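May 2022

So I finally paid for something at Wongate without taking my hands out of my pockets, and I have opinions!

If you haven't been, Wongate is the mall out past Curberg where half the stores have put in those face-pay screens. You sign up once, link a card, and then you just look at the little circle until it turns green. I bought a pair of socks and a pretzel (a very good pretzel) and the whole thing took about 4 seconds each time. The teenager at the pretzel counter didn't even look up.

My friend Triin Sakalauskas was with me and she refused to do it. She pays cash for everything under fifty bucks and keeps the receipts in an envelope in her glove box, so I can't say I was surprised. Her question was what happens when you're just standing there deciding. Does a long look count as a yes? I said there's a confirm step. She said a blink is a pretty small confirm step. Okay, fair. 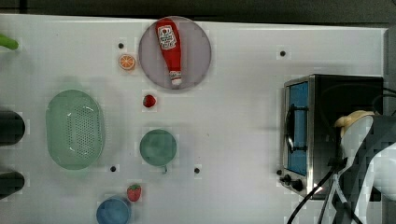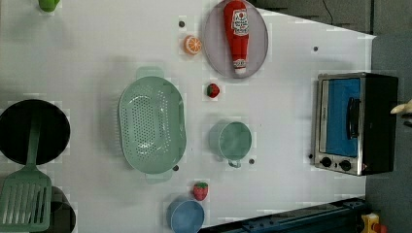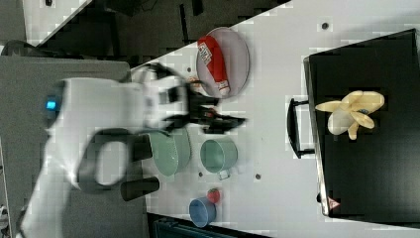
What bugged me more was the sign-up. It's run by an outfit called Morin, and the terms came to 47 screens on my phone. I made it to screen eleven before I gave up and hit accept like everybody else. There was also a donation thing switched on by default, which rounds up every purchase and sends the change to a coastal cleanup in Jorholm. I like clean beaches! I'd still like to be asked. By the time I found the toggle (Settings, then Wallet, then Extras, then scroll) I had given them $1.84, and they're welcome to it.

Would I use it again? Probably, when my arms are full. The grocery run is where it'd be great, with the kid and the bags and the phone buried at the bottom of my purse. But the supermarket at Wongate doesn't have it yet. The woman at customer service told me June, and then she said, "Well, they said that last time too."

I'm leaving my card linked until then and keeping the round-up off.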